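Llegué a Drornesberg a media mañana, con el tiempo justo para un café de máquina y para que Armelle Brunet me colgara la acreditación al cuello. Era la jornada de puertas abiertas de julio y yo iba con una idea bastante concreta: quería ver pinzas trabajando con tela, que es lo que nos trae de cabeza en nuestro taller desde que empezamos a pensar en doblar ropa con dos brazos. Lo que sigue son mis notas, pasadas a limpio en el tren de vuelta (con alguna divagación, ya me perdonaréis).

## La primera hora

Nos juntaron en el vestíbulo, casi 50 personas, y nos repartieron en grupos. Al mío le tocó Ludivine Lebrun, que lleva la parte de manipulación y que contesta a todo con una paciencia admirable, incluso cuando uno de los visitantes le preguntó tres veces por el precio de los motores. Empezamos por el almacén de prototipos, un pasillo largo con estanterías a los dos lados, y allí nos quedamos más de lo previsto porque todo el mundo quería tocar algo.

Me gustó mucho que guardaran también las piezas que salieron mal. Había un cajón entero de dedos de pinza rotos, cada uno con su etiqueta escrita a mano: fecha, carga y lo que estaba agarrando cuando se partió. Ludivine nos dejó pasarlos de mano en mano y contó que los nuevos del equipo pasan allí su primera tarde.

## Collet y Guto, frente a frente

La demostración que yo esperaba era la comparación entre dos juegos de pinzas. El Collet lleva dedos rígidos y rectos, y cierra con bastante decisión. El Guto es más blando, con una almohadilla en la punta que cede al tocar la mesa. Los dos se montan en los mismos brazos y los mueve el mismo controlador, el Prorkorar, así que al menos en eso la comparación era limpia.

Pascal Riviere nos explicó el protocolo delante de una pizarra llena de flechas. Cada juego hace 20 intentos por tipo de prenda, teleoperados siempre por la misma persona, y se apunta si la pinza coge una capa, dos o ninguna. Cuando fuimos nosotros llevaban ya 300 agarres anotados en total, contando los de calibración. Me apunté algunas cosas que nos sirven directamente:

- El Collet pellizca bien los bordes cosidos y los dobladillos, pero en medio de una prenda lisa tiende a resbalar si no entra con bastante ángulo.
- El Guto coge casi siempre algo, aunque a menudo son dos capas cuando uno quería una, y entonces toca soltar y volver a empezar.
- Con tejidos oscuros la cámara de cabeza sufre más. Pascal prefiere subir la exposición y vigilar las sombras de los pliegues antes que añadir otro foco.
- Los cables que van hasta la pinza son un quebradero de cabeza con los dos juegos. En una pasada rápida acaban rozando la ropa, y conviene dejarles holgura en el codo y no en la muñeca.

Pregunté por la velocidad, claro. Maëlys Tanguy, que era quien operaba esa mañana, me dijo que prefiere ir despacio al acercarse y rápido al trasladar, y que el retardo del Prorkorar se nota sobre todo en los cierres. Luego me dejó probar los mandos un ratito — ¡qué amable! — y confirmo que se nota. Mis tres intentos con una camiseta fueron un desastre muy educativo.

## En la mesa de la ropa

Lo mejor de la visita fue poder quedarse mirando un buen rato, sin prisas, mientras trabajaban con prendas oscuras sobre la cuadrícula verde pálido.
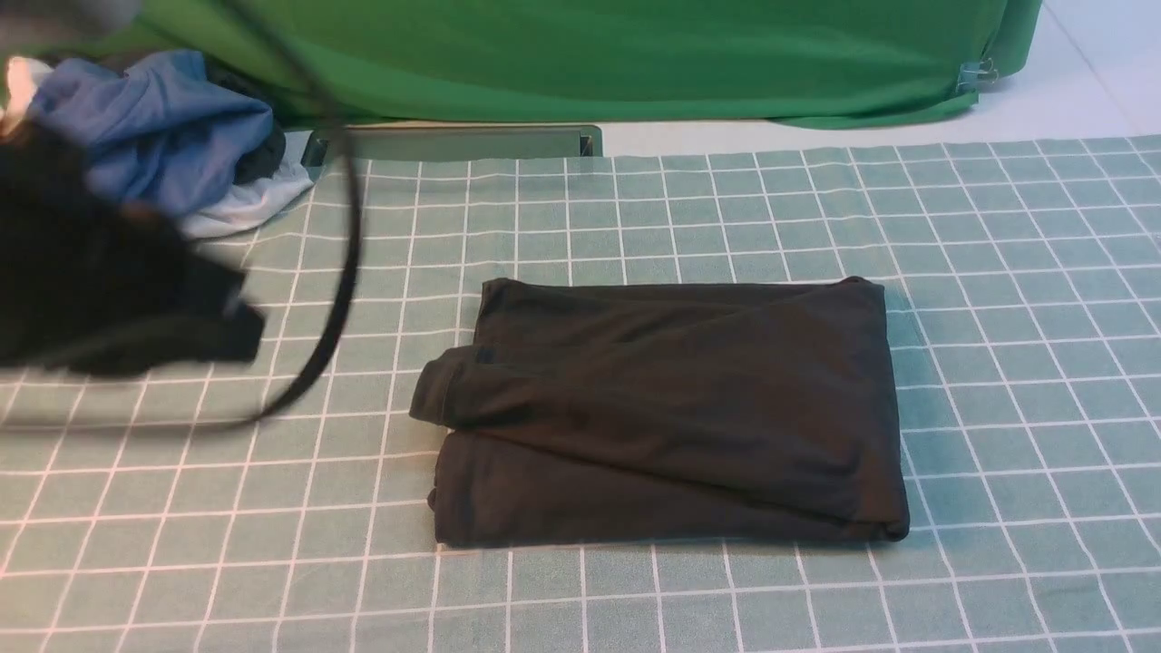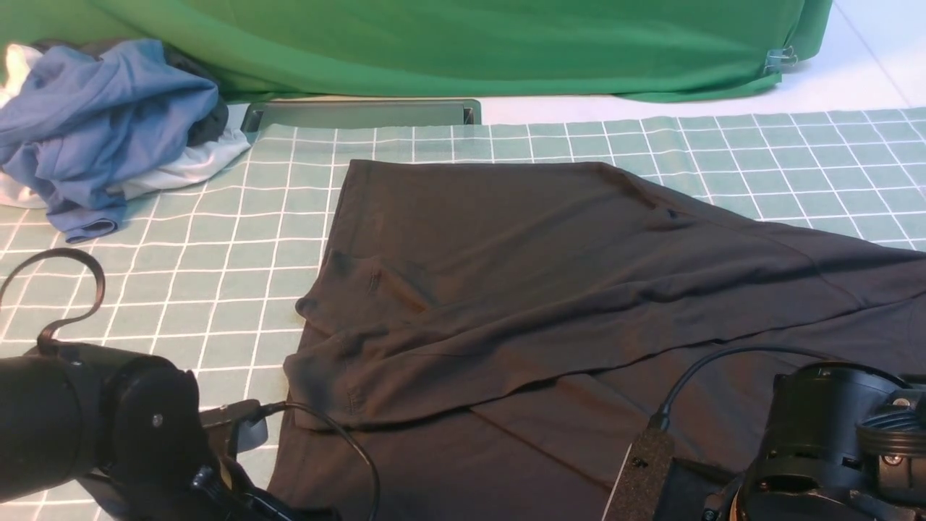 ## Lo que me llevo a casa

De entrada, la cuadrícula. Nosotros trabajamos sobre un tablero liso y calculamos los desplazamientos a ojo, y me parece que podríamos ahorrarnos más de una discusión copiando la idea. Apolline Leblanc, que prepara allí los puestos, me recomendó fijarla por las esquinas y revisarla al empezar cada sesión.

También quiero repetir la prueba de los bordes cosidos con nuestros dedos actuales antes de pedir presupuesto de nada. Si el problema está en el ángulo de entrada, lo podemos arreglar con el brazo que tenemos. Pascal quedó en mandarme la hoja en la que apuntan los agarres, y en cuanto llegue la cuelgo en la carpeta compartida.

Para quien vaya a la próxima: el aparcamiento pequeño se llena enseguida, el autobús deja en la misma puerta y en la cantina hay una tarta de ciruelas que merece llegar antes de la una.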